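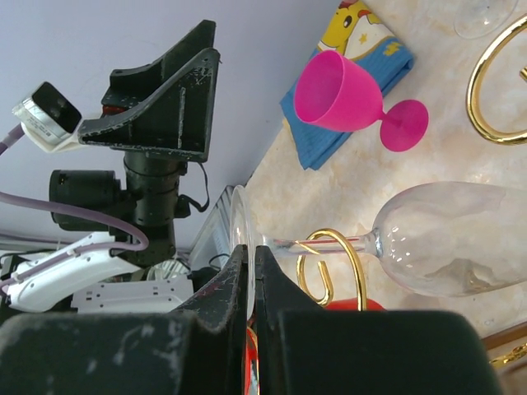
When should a missing-adult notice come off the public page?
When the police desk closes the case number, and never on the strength of a call from a relative or a neighbor alone.

From: Hwa-young Baek
To: ridness-notices
Date: Saturday, February 27, 2021
Subject: Re: Closing rules for adult notices

Replying to Dong-hyun's points in order, with his text trimmed.

> On Thursday the Akdale notice was pulled at noon after a cousin
> phoned the front desk to say the man had been located. The case
> number was still open at that time. It was closed that evening.
> For those hours our page and the police page disagreed.

Confirmed. I checked the log. The entry was set to "removed" by hand, with the reason field left blank. The form allows this. Su-bin Gil is changing it so that "removed" can't be saved without a case status and the name of the officer who gave it.

> Do we keep the old page up with a line on it, or take it down?

Keep the address, drop the contents. The photo, age, street and clothing go. What stays is the case number and one line: "This notice is closed." We don't say whether the person was found alive. If the police release a statement and the family agrees to it, the newsroom can run that as a separate story. The notice page doesn't link to it.

> We have 487 notices in the archive. How many still show a photo?

As of last night, 347. Most were entered before June, when the template changed. I can clear up to 300 in one run before the server limit stops the job, so it will take two runs. Mal-soon Ki has asked for a copy of the list first. She will mark any case that is still open, and those will be skipped.

> Reposts are the larger problem. Sandhu Street was still being
> shared a week after it closed.

We can't recall copies. We can stop feeding them. The share card currently stores the photo when the notice is first posted and doesn't refresh. Ro-un Ok's change makes the card read the status each time it is loaded. Screenshots are not affected by this.

One item Dong-hyun didn't raise. The form has a single field for "last seen," and people enter either the time of the last sighting or the time the report was made. On some notices the two are days apart. I want two fields, both required, with "not known" as a permitted value for the first. Please send objections to the list before I touch the form.

The first run starts after Mal-soon returns the marked list.

Hwa-young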